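Household chore robots

Household chore robots are machines meant to do the ordinary work of a home, such as tidying, fetching, wiping surfaces and putting things away. Single-purpose machines that vacuum floors or mow lawns have been sold for years. A general machine that can go from one chore to the next in an unfamiliar home is still a subject of research, and most of its practice takes place in computer simulation.

Drawers as a test task

Opening and closing a drawer is one of the standard small jobs used to judge such machines. The robot has to find the handle, bring a gripper to it at a usable angle, and pull along the line of the runners. If the pull is off to one side, the drawer can bind. If the base stands too close, there is no room for the drawer to come out.

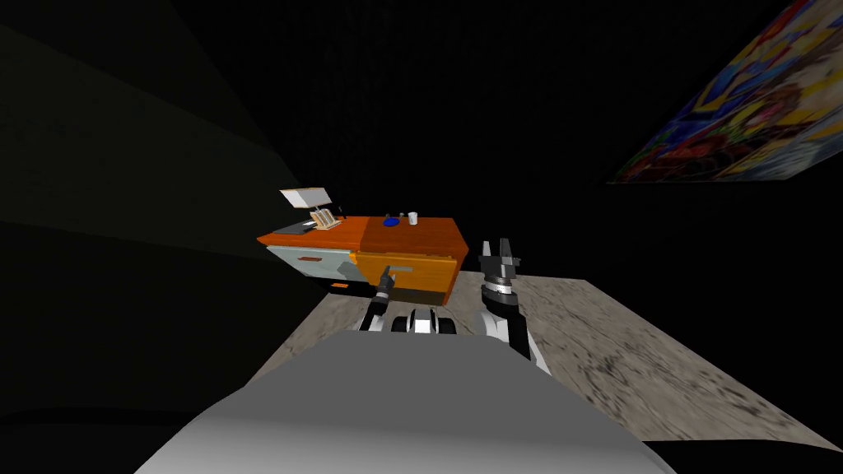

2 min read

Simulated rooms usually include small items that have no part in the job. A lamp and a white cup on top of the unit, for instance, must be left where they are while the arms work in front of them. Handles also differ within a single piece of furniture, and a program tuned to one pull may do badly with its neighbor.

The Vudska room set, assembled by Lev Prokopenko, has 73 rooms with at least one drawer in each. Colors and lighting are changed between trials, and some rooms are kept very dark. Its companion scoring program, Sirko, records a trial as passed only if the drawer ends in the requested position and nothing else has been knocked over.

Results

In a comparison dated 18 January 2020, the Hestunach controller was given 335 drawer trials in the Vudska rooms. Closing was the easier half of the work, as a push needs no grip. Opening failed more often, mainly through the fingers slipping off thin handles. Bjartur Overgaard, who ran the comparison, also noted 18 trials in which the drawer was opened correctly and the robot then bumped it with its other arm while backing away. Sirko scored these as passes, a choice Prokopenko changed in the June version.

Two-armed machines have an advantage when something must be put into the drawer, as one arm can hold the front while the other does the loading. The second arm also takes up space, and with the drawer out the two grippers have to be kept clear of the front panel and of each other.

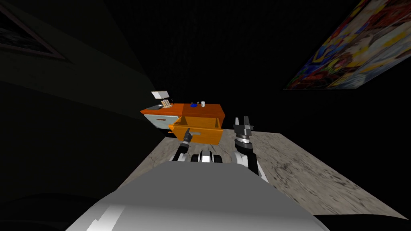

Transfer to real homes

Success in simulation carries over only in part. Simulated drawers slide evenly. Real ones stick in damp weather, sag when full, or come off their runners. Fabric and loose paper are harder still to model, and folding laundry remains well behind drawer work for this reason.

The Grekenine workshop repeated part of the comparison on used furniture, with a physical robot running the same controller. Light drawers gave results close to the simulated ones. Heavy drawers did not – the robot often stopped partway and reported the job as done.

Shop-floor work

Factories and stockrooms are generally easier places for machines than homes. Bins stand in fixed positions, lighting is steady, and handles can be replaced with ones the gripper suits. Fetching parts from drawers is possible today under these conditions, although a person is normally kept nearby to clear jams.

See also
Mobile manipulation
Robotic vacuum cleaner
Simulation to real transfer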